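I've been promising a few of you my thoughts on the Dendano desk sorter, so get yourself a cup of something warm, because I've had it for 10 weeks and I have opinions (mostly fond ones!).

## What it is

The Dendano is a pair of small arms on a clamp rail, with a camera on a stalk between them. You fasten it to the back of a table, show it where your trays or files are, and it sorts paper into them. That's the promise, anyway. Kirsty Swanson, who keeps the books for us at the print shop, found it secondhand, and between us we talked ourselves into it over one long November lunch.

I should say up front that I'm a soft touch for this kind of thing. I had an Emow for the yard before any of my neighbors did, and I still speak kindly of it even though it spent most of one summer wedged under the hydrangeas. So if I sound forgiving, you'll know why.

## Setup

Easier than I feared. The clamps are good and heavy, the cable is long enough to reach a sensible outlet, and the teaching routine is a matter of holding up a labeled sheet, then touching the slot it belongs in. Orest Romaniuk did ours while eating a sandwich. The only part I'd grumble about is the app, which wants you to sign in again every time the Wi-Fi hiccups, and in our old building the Wi-Fi hiccups a good deal.

## How it does

With clean sheets, all facing the same way in a tidy stack, it's lovely. I fed it 152 pages of typed invoices with big department headings and it put every one of them where it should go. It's slow, mind you. It took 35 minutes, and Agnes Innes pointed out (kindly, but she did point it out) that she could have done the lot before her tea got cold. Still, she'd have had to stand there, and the arms don't mind standing there.

The trouble is that paper in a working shop hardly ever arrives as a tidy stack. It gets dropped on the table by whoever is passing, folded over, a bit crushed, upside down, one sheet hiding under another. The Dendano will pinch at a pile like that and come up with 2 sheets, or a corner, or nothing, and then it stops and plays its little worried chime. I've grown fond of the chime. Beathag Dow has not.

Reading is the other sore spot. Thick marker is fine. Faint handwriting in red is hopeless unless the sheet is held nice and flat to the camera, and the arms don't think to smooth a page out before they look at it. You and I do that without noticing, one hand down on the heap and the other drawing out the page we want.

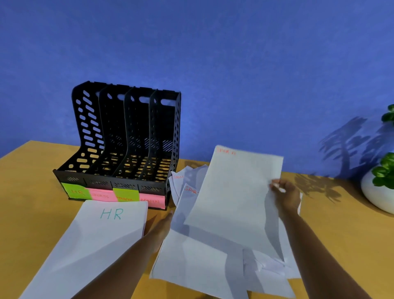 *Page last changed: November, by Mhairi Laing*

Sorting by hand into HR, SPORTS, FINANCE and ADMIN is the kind of job I mean, with some sheets crumpled and all every which way, and it's still the one I'd trust to a person. The slots in an upright file are another small misery for the Dendano, since a limp page has to be stood up and steered in from above. It manages wide flat trays much better, so if you buy one, buy trays.

## Would I have it again?

I think so, yes, but as a helper for the dull end of the month and nothing grander. If you have stacks of typed forms and a spare table, you'll get your money's worth. If your paperwork looks like ours does by closing time, keep your sleeves rolled up a while longer. Orest wants to try it with stiffer folders next, and I'll add a note when he has.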